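ok it's August, it's freezing, and I've finally finished the first sleeve of the jumper I started when it was still warm enough to sit on the verandah. so I'm going to talk about knitting for a bit, mute me if you need to

the pattern is called Wutenari and it's a top-down yoke with colourwork round the shoulders. I picked it because the photos were gorgeous and I didn't read a word of the instructions first. classic me

117 stitches on the neckband!! in dark grey!! at night!! I reckon I ripped that band out more often than I've washed my car this year 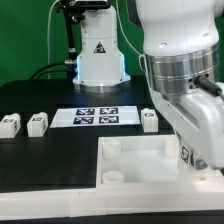 then there's the yarn. I bought Jirka in the mossy green because it was on special, and it's lovely and squishy but it splits if you so much as look at it. my mum says I'm holding it too tight. my mum says that about everything

should mention that I swatched. I did! I swatched, I washed the swatch, I dried it flat on a towel like a grown-up, and the jumper has still come out a good bit wider than it should be. if anyone can explain this to me I'm all ears

Nokuthula Hlongwane from my Tshabalala Street knit night reckons it's the needles. I swatched on bamboo and then swapped to metal for the yoke (my bamboo ones were stuck in a sock) and apparently that's enough to change your tension. so now I've got a loose yoke, a normal body and one quite snug sleeve

she also taught me to do short rows without leaving holes, which I'd been faking for nine years by sewing them shut at the end. no regrets, they were well sewn

for those asking about the cost, I paid 61 dollars for the yarn all up, with one ball left over that's going to be a beanie. don't add up what I've spent on tea and bikkies at knit night, that's a separate budget 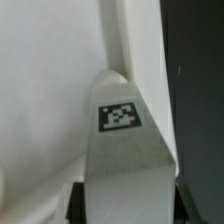

White fingertip, square label, black-and-white marker.

anyway, sleeve two. I cast it on last night in front of the telly and got roughly 50 rows in before I noticed I'd skipped the decreases. all of them. it was a very straight sleeve, you could have kept a baguette in it

ripped it back this morning over a coffee and I'm up to the elbow again, with a stitch marker at every decrease this time. I ran out of proper markers so a couple of them are paperclips

if you've knitted Wutenari, did you do the folded neckband or the plain one? mine's plain and it's rolling a bit, and I'd rather fix it before I weave the ends in

oh and the beanie will be for my brother, so nobody tell him, he thinks he's getting socks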